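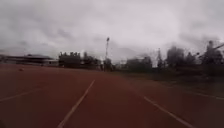 The running track at Dedmont needs clearing before anyone is let loose on it, and it has needed clearing every morning since it was laid. Stones get kicked up, balls get left behind, branches come down. Somebody walks the lanes and picks things up. It is a chore in the purest sense, like emptying the dishwasher, only with more weather.

Marius Iordache would like a machine to do it. His firm, Vornero, builds a small wheeled robot called Ene, which follows the white lines, looks for anything that isn't track and stops beside it. Picking the thing up comes later. For now Ene stops and sends a message to your phone, much as a teenager might.

"Following a line is easy," Iordache told me. "Deciding what counts as rubbish is where my evenings go."

I had some sympathy. A dark lump on red ground, seen from a distance under a grey sky, could be a stone or a ball or nothing worth bending down for. You and I would stroll over and find out. Ene has to make up its mind on the move, and its mind is not always a quick one. In the November trials it covered 559 lengths of the straight and raised the alarm 35 times. Five of those alarms were for puddles. Two were for the same glove, which had been left where it was to see if Ene would hold a grudge.

Indira Arumugam has less patience with all this. She looks after the grounds, and on a good day she can clear the lot before her tea is cool enough to drink. What she would really like is something to cut the long grass on the bank, scrub the changing-room showers and fold the bibs. She has put this to Vornero in writing.

"They said folding was hard," she said. "I know it's hard. I've got a whole cupboard of bibs."

She has a point, and it's the one that dogs the entire trade. Zenuvham, a rival outfit, spent last year teaching an arm to pair socks, and can now do so provided the socks are laid flat, well lit and not black. Mine are all black. A track, at least, is flat and keeps still, and the lanes go where they went yesterday.

Iordache hopes to fit Ene with a scoop by the summer. Arumugam has agreed to let him try it, on lane one only, and she is keeping her bucket.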